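June
Osaze Akinola

Re: [weave-and-stitch] Backing for a long striped hanging?

> I've finally joined up all my strips and I have a hanging that's nearly five metres across, mostly blues and a bit of maroon, and it sags in the middle like an old mattress. I've tried a dowel through a sleeve and that was worse. Do people line these things? And if you do, do you line the whole width or only the top? I've got a roll of calico from Plirkura that I could use up, but I don't want to unpick it all again if it's the wrong stuff.

Hello everyone, and a special hello to our newer members who have been very patient with us while we argued about moth traps.

I've been down this road with a hanging nearly the same width, so please forgive a long answer (put the kettle on). First of all, calico is perfectly good, but wash it first, and wash it hot! I lined my big blue one with unwashed calico years ago and one damp winter was enough to pull the whole bottom edge up into a frill. My sister still calls it the shower curtain.
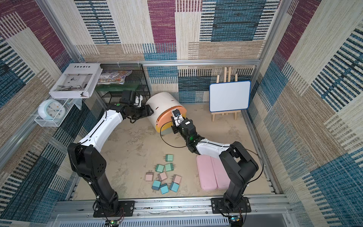 Cream, magenta, navy and teal blocks, many of them striped.

As for whether to line the whole width, I would, but in separate drops. Cut your calico into four lengths, hem each one down the sides, and let them hang next to each other behind the work, overlapping by a hand's width. That way each drop can move a little when the weather changes and it won't drag on its neighbour. Catch them to the back of the hanging along the top only, with a loose herringbone stitch, and then leave the sides and the bottom alone for at least a month before you do anything more. I know that's hard when you want it up on the wall. 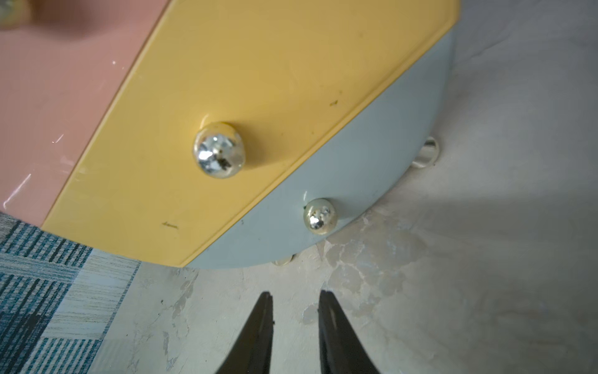 The dowel is your trouble, I suspect. Over that sort of width a dowel bows, and a sleeve lets the cloth slide down into the bow, so you get sag on top of sag. I changed to a flat batten with the hook side of some hook-and-loop tape stapled to it, and sewed the soft side to a strip of webbing, and the webbing to the hanging. My webbing came from Mitsotakis-Vlachou, who will cut it to length if you ring and ask nicely. Mine was 94 centimetres short the first time, entirely my own fault, and they were lovely about it.

I'll have to finish this later, the bus is here.

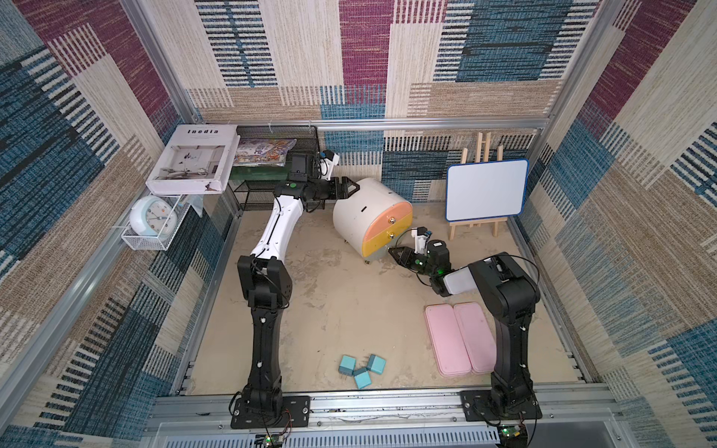
Tesberg, June

Right, where was I? Weight. My hanging came to about 900 grams per drop once it was lined, and a batten on three screws carried that without complaint, but do find the studs.

One other thing on stripes. If yours run across and the blocks don't quite meet, resist the urge to pull them level when you're pinning. Let them hang overnight from the top edge and pin in the morning. I used Jekeo cotton for the joins and it had a bit of give in it, which helped.

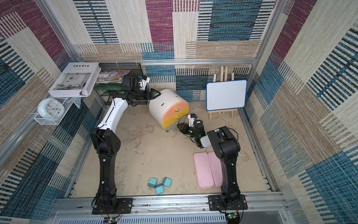

More stripes and blocks, with the big magenta piece top centre.

Let us know how you get on, and if anybody has a spare long batten going, I'm after another one myself and can collect.

Warmly,
Osaze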